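**Wednesday, Kerken bench notes (sim side)**

Good day today! The kitchen set is loading cleanly after the Gavrilă merge and I got a long, uninterrupted run at recording pick examples, so I'm writing this up while it's fresh. Paraschiva Cozma is taking over the queue tomorrow and will want to know where everything is.

Running total in the Garo set is 2307 episodes. Of those, 282 are new since the last entry, all on the marble counter with the round brown object as the target. I went with the wrist view as the main stream and I'm really pleased with how much you get out of it. The fingers stay in the same spot in every image, so the only things the model has to sort out are the target and whatever's drifting past behind it.
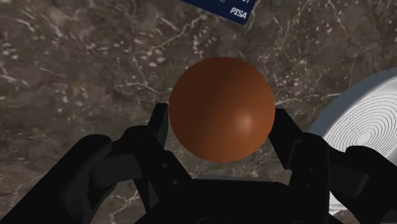
*Wrist view, ball between the fingertips, PISA card up top.*

Both tips come in at nearly the same height on that one, which makes it a lovely reference for labelling. I've pinned it in the Olon viewer beside the label guide. When you're marking grasp state by hand, hold it up against the episode you're on and ask whether the ball sits centred between the jaws. If it's riding on one finger, tag it "offset" and keep it. Please don't throw those away, we want them in.

I'm also happier with the marble than I expected to be. All that veining gives the background some real texture, and I had worried the plain grey counter from April was teaching the policy that anything with an edge is an object. The card and the white ringed disc do a nice job as clutter too (the disc especially, with all those fine lines).

**Things I changed**

- Dropped the grip force on close by one notch in the config. The old value made the ball jitter in the contact solver and you could see it in the joint traces.
- Lift labels now start at first clearance from the counter, judged from the room camera. I was using the wrist view for this and it's a poor judge of height.
- Room camera pulled back so the arm is in view right down to its base, and so are the pan and the scalloped plate. Much easier to sanity check an episode at a glance:
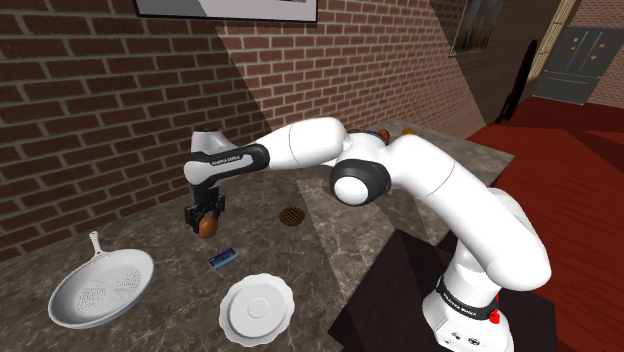

**Still open**

- Rear of the counter. The elbow partly hides the two small things back there from the room camera. Fine for these episodes, but if either becomes a target we'll need a second angle. Paraschiva suggested one from over the sink side and I think she's right.
- Four episodes have a timestamp gap between the two streams. I've moved them to the hold folder and haven't looked into it. My guess is the recorder, I had the viewer open at the same time.
- Light direction is still fixed. I'd love to randomise it next, the diagonal shadow on the bricks is something a model could easily latch on to. Start gently, maybe two presets, and compare before going wild.
- Pan and plate haven't moved all day. Shuffle them before the next batch, please, and write the seed in the log this time (I forgot, sorry).

Training job on the new split is queued under the Olon account and should start once Gavrilă's finishes. I've left the old checkpoint in place for comparison. Can't wait to see what it does with the offset grasps!

Left the sim machine logged in, config is saved as kerken_counter_b.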